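Forums > Kitchen & Table > Quick Pickles and Ferments > Pink radish pickles, who else is hooked?

Pink radish pickles, who else is hooked?

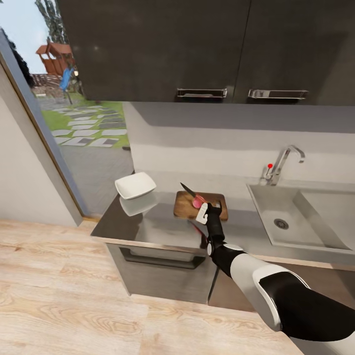 Something pink on the board, gray counter underneath

nella_pickles wrote:
OK I have to share this because my family is sick of hearing about it. I have been making quick pickled radishes all summer and I'm completely in love with them! The brine goes pink overnight, the slices stay crunchy, and they make a plain cheese sandwich taste like something you'd pay for.

My basic jar (one pint):
a big bunch of radishes, sliced as thin as you can stand
half a cup of rice vinegar
half a cup of water
1 tablespoon sugar
1 teaspoon kosher salt
a few peppercorns, one smashed garlic clove

Warm the vinegar, water, sugar and salt until it's all dissolved, let it cool for 18 minutes, pour it over. Lid on, into the fridge. I start eating them the next day, and by the end of the week I'm drinking the brine (don't judge). What does everybody else put in theirs?

Masson wrote:
Love these. I do half radish and half red onion in the same jar, and the onion takes the edge off that cabbage smell you get when you open the lid. A bay leaf too. I'd cut your sugar in half, though. A tablespoon is a lot for one pint.

crockandbrine wrote:
I'm going to be the grump. Vinegar radishes are fine for tacos but you're missing all the flavor. Two percent salt by weight, a clean jar, a week on the counter, burp it every day. You get sour and funky and a little fizzy, and there's no sugar in it at all. Once I went over to fermenting them I never bought rice vinegar again.

nella_pickles wrote:
Ooh, I tried that in June and my whole hallway smelled like a gym bag! I did like the taste, but my daughter asked me to move the jar to the garage. Does the smell calm down if you let it go longer, or did I do something wrong?

crockandbrine wrote:
You did nothing wrong, radishes just stink. It settles once the jar goes in the fridge. Give it a few more days cold and try it again.

Hesten wrote:
Trefor Voyle taught a pickling night at our library and he was firmly on the vinegar side for radishes. He said to save the crock for cabbage and carrots. His trick was to salt the slices in a colander for half an hour first, squeeze them, and then pack the jar. It makes a huge difference to the crunch. I did six jars that way last weekend and gave most of them to the neighbors, who have started leaving the empties on my porch, so I guess I'm in business.

Masson wrote:
Salting first, yes! But rinse them before you squeeze or the whole jar comes out too salty. Ask me how I know.

Hesten wrote:
He didn't rinse. He just left the salt out of the brine. Same result with one less step.

Masson wrote:
We'll have to agree to disagree. I've tried both and I like the rinse. You have more control over it that way.

tredska wrote:
New here, hi! Possibly dumb question. I don't own a mandoline and I'm a little scared of them. Can I do these with a regular knife? And does it matter if the slices are all different? I have a wooden board and one decent chef's knife and that's pretty much my whole kitchen.

nella_pickles wrote:
Not dumb, and welcome!! A knife is great. Cut a little slice off one side first so the radish sits flat and doesn't roll away from you, then go slow. I like mine uneven, to be honest. The thin ones get soft and tangy and the fat ones stay peppery in the middle, so every forkful is different.

crockandbrine wrote:
Quarters work too, especially for fermenting. Thin slices go limp on you by day five. And if the wood board picks up any color, coarse salt and half a lemon will usually lift it.

Masson wrote:
Dry the board standing up afterward, too. I warped a really nice one leaving it flat in a puddle.

tredska wrote:
Thank you all! I made a jar Nella's way last night, with Masson's bay leaf and less sugar. I only had white vinegar, so it's pretty sharp, but the color is unbelievable. I keep opening the fridge to look at it. How long do they last?

Hesten wrote:
Two or three weeks in the fridge for the vinegar kind, if they live that long. They don't go bad on me as much as they go floppy. When they get to that stage I chop them up and put them in potato salad with a spoonful of the brine and a lot of dill. So good.

nella_pickles wrote:
Potato salad!!! Why have I never done that? Going to the store for dill right now. Also, has anybody tried watermelon radishes? The farm stand had a basket of them and I chickened out.

Masson wrote:
Do it. They're milder and a bit sweeter, and you want them cut into matchsticks. Peel them first, the skin can be tough.

crockandbrine wrote:
Peel them? The skin is the best part. Scrub them and leave it on. And ferment them!

nella_pickles wrote:
Fine, fine, I'll do one jar each way and report back. The smelly one is going straight to the garage this time.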